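Can a robot arm sort small stuff yet?

ilker_aksoy
I work in a small supply room at Tedgate. We keep masks and small packaged items in open blue bins, and I want to know if an arm can do this sorting now, or if I must wait more years. A pick from above looks simple on paper. Soft things worry me the most.

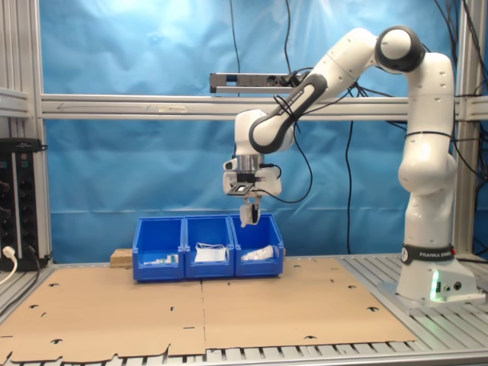 My manager asks for 128 orders per shift. A person does it without thinking. Has anybody here let a machine do such work for a whole day?

korninetti56
Whole day, no. Boxes are solved, I think. Masks are another story -- the ear loops catch on everything, and then you have two masks when you wanted one.

juhasz_b
I disagree with korninetti56. Loops are a question of training. Our shop ran 2,000 picks in August and 1,191 were soft goods. Most of them went fine.

korninetti56
"Most" is the problem. Who stands next to it for the others?
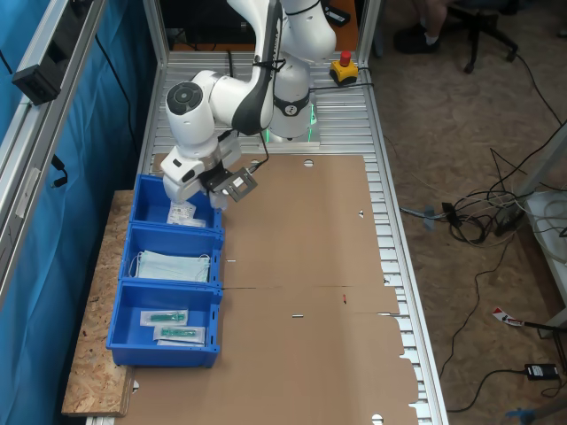 I would begin with the syringes in sealed wrappers. They are flat and a little stiff, so two fingers can hold the edge. If they overlap, it becomes harder, but you can learn from it.

juhasz_b
Fair point about the person. We still have one.

ilker_aksoy
Thank you both. I will try the wrapped items first and leave the masks to people for now. At home I would be happy if it only folded towels.

Contact | Copyright Jernent Forums | Back to top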